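Table (furniture)

A table is a piece of furniture with a flat top, held up by legs, a trestle or a single pedestal. Used for eating, writing, play, craft work, storage of things that have no other place. Found in most homes.

Construction

Plank tops are the oldest common kind. Boards laid side by side, glued or pegged, grain usually along the length. Wood swells and shrinks across the grain with the seasons, so a wide top needs room to move - slotted screws, or buttons in a groove. Fixed too tight, it splits. Ends sometimes capped with a cross board, called a breadboard end.

Legs joined to the apron by mortise and tenon in better work, by bolts and corner brackets in cheaper. Drop-leaf and extending types came later, for small rooms.

Regional types

The Wultby table is long and narrow, with a stretcher low enough to rest feet on. Benches both sides, no chairs. The Skikach type is lower and nearly square, top 28 inches from the floor, often with a shallow drawer at one end for bread knives and string. Aasen tables are painted underneath and left bare on top, reason disputed. The furniture museum at Metgate holds 653 tables, 13 of them on permenant display.

Finish and care

Oil, wax or varnish. Oil is easy to renew but marks quickly. Varnish lasts longer, harder to patch when it goes. Scrubbed tops were left unfinished and cleaned with sand or salt, which raises the grain over time. White rings come from heat or damp under the finish and can often be rubbed out with a little oil. Black rings go deeper, usually iron and water, and need sanding or a bleach made for wood. 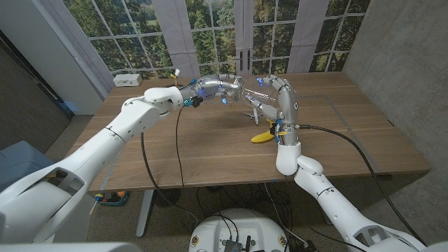 Scratches along the grain show less then those across it. Keep out of direct sun if the color matters, and turn the table end for end each March.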